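Can a robot do small assembly work in a repair shop yet?

Posted in Workshop & Tools

Yolanda Cordero
Good evening to all. I have a small shop where we repair kitchen scales, timers and old clocks. Every Friday there are 21 or more little gear sets waiting, and my two colleagues do not like this job, which I understand. My brother-in-law has told me that a robot arm can do it now, and that a used one costs 2,000. I have also asked at Windon, but they sell only big machines for packing. So my doubt is this: can such an arm put a small gear on its pin without a person standing beside it? And if it can, could it sweep and fold the cloths also? Please excuse my English.

Khalil Atallah
Dear Yolanda, I will try to answer with care, as I have the same kind of work.

The short reply is: partly. Moving a part from one place to another goes well already. Putting a gear over a pin is harder, for the hole must meet the pin very exactly, and then the teeth must meet the teeth of the next gear. A person feels this with the fingers and turns the gear a little. Many arms do not feel anything, they only go where they were told.

In my trials I made 80 attempts with one gear size, and I was content with nearly half of them. For you it would mean that somebody still stands there. Lay a dark, flat cloth under the work, and keep the cables long enough that they do not pull on the wrist.

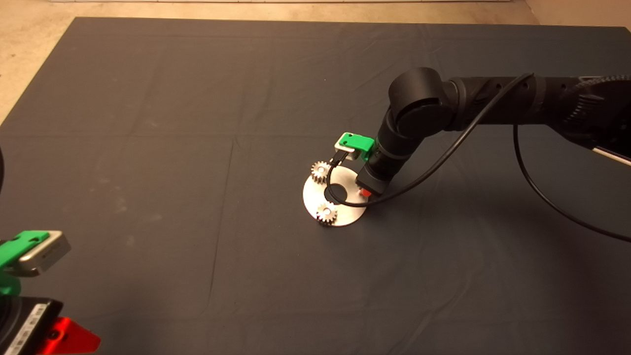 Montoya writes that the pin is the smaller trouble, and that meshing the second gear with the first took many more evenings to get right. I agree with this, and I would add that changing from one gear size to another costs me a whole morning.

About sweeping: yes, buy a simple floor machine. About folding cloths: I would wait.

Jarance
dont buy used!! 500 for spare parts in the first year, ask me how I know. get a student on saturdays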